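Praltwood to Open Repair and Lending Center in Former Costello Building

IRKBERG, 24 Dec 2018 - Praltwood, the household goods cooperative based in Irkberg, will open a repair and lending center in the former Costello dry goods building in April. The center will take in small appliances, lamps, clothing, bicycles and hand tools for repair, and will lend members items that most households need only a few times a year.

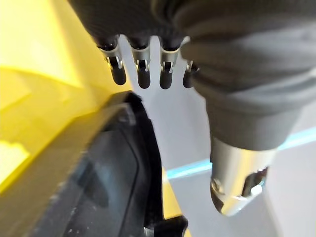 The building has been vacant since Costello moved its stockroom out of the downtown area. Praltwood signed a lease for the ground floor and the rear loading area in the fall. Work on the electrical system is under way, and the front windows will be replaced before the opening. The upper floor is not part of the lease and will stay closed to the public.

Membership in the center will cost $38 a year per household. Members may bring in up to four items a month for repair with no labor charge and will pay only for parts. Residents who are not members can also use the repair desk and will be given a written price before any work begins. Items left for more than 60 days after a repair is finished will be added to the lending collection or sold for parts.

"People in this town have been asking us to fix things for years, mostly things we never sold them," said Lamisi Fiadzo, general manager of Praltwood. "We were doing it at the end of the counter, between customers. It was slow and we lost track of cords and lids. A proper shop with benches and a check-in desk will let us do the work the way it should be done."

The lending collection will start with 147 items. It includes carpet cleaners, folding tables, canning kettles, extension ladders, a tile saw, sewing machines and a cider press. Loans will run for one week and may be renewed once if no other member is waiting. A list of everything in the collection will be kept at the front desk and posted on the Praltwood website, with the current status of each item.

Rocío Segura has been hired to run the repair desk. Segura spent most of her working life repairing commercial laundry equipment and later taught a basic electrical course for adults. She will be joined by Remo Ruchti, who will handle bicycles and hand tools, and by two part-time clerks who have not yet been named.

"I would like people to stay and watch if they have the time," Segura said. "A toaster is not complicated. If you see one opened up and put back together, you may feel able to do the next one at your own kitchen table. And if not, bring it in."

The center will also offer an evening class called Wonder, open to members age 12 and older. Each session covers one common object and what usually goes wrong with it. The first sessions will deal with zippers, table lamps, vacuum cleaners and door locks. Class size is limited by the number of benches, and sign-up will be in person at the Praltwood store starting in March. Children under 16 must come with an adult.

Funding for the renovation comes from the cooperative's building reserve, which members voted to release at the annual meeting. Praltwood did not borrow money for the project. Yearly running costs are expected to be covered by membership fees, parts sales and a share of store income. The board will review the fee after the first full year - any change would go to the members for a vote.

Inmaculada Moya, who chairs the Praltwood board, said the choice of building came down to the loading area. "We looked at a smaller place closer to the store, but you could not get a ladder or a carpet cleaner in and out without blocking the sidewalk," Moya said. "Costello had a wide rear door and a level floor. The rent was also within what the members approved."

Parking will be available behind the building, with the entrance on the alley side. The front door will have a ramp. Items that weigh more than 50 pounds should be brought to the rear door, where staff will have a cart.

The center will not accept microwave ovens, gas appliances, refrigerators or anything with a leaking battery. Television sets will not be taken in during the first year. Clothing must be washed before it is dropped off.

Until the center opens, the main Praltwood store will continue to accept lamps and small kitchen appliances at the service counter. Repairs already in progress will be finished there and will not be moved.

Residents who want to donate items to the lending collection may call the store to arrange a drop-off. Donated items should be complete and in working order, with the manual if there is one.

About Praltwood
Praltwood is a member-owned cooperative selling housewares, hardware and garden supplies in Irkberg and the surrounding townships. Any resident may join, and each member household has one vote.

Media contact
Ignacio Cordero
Member and Public Relations, Praltwood
Inquiries may be left at the service counter of the Irkberg store during business hours.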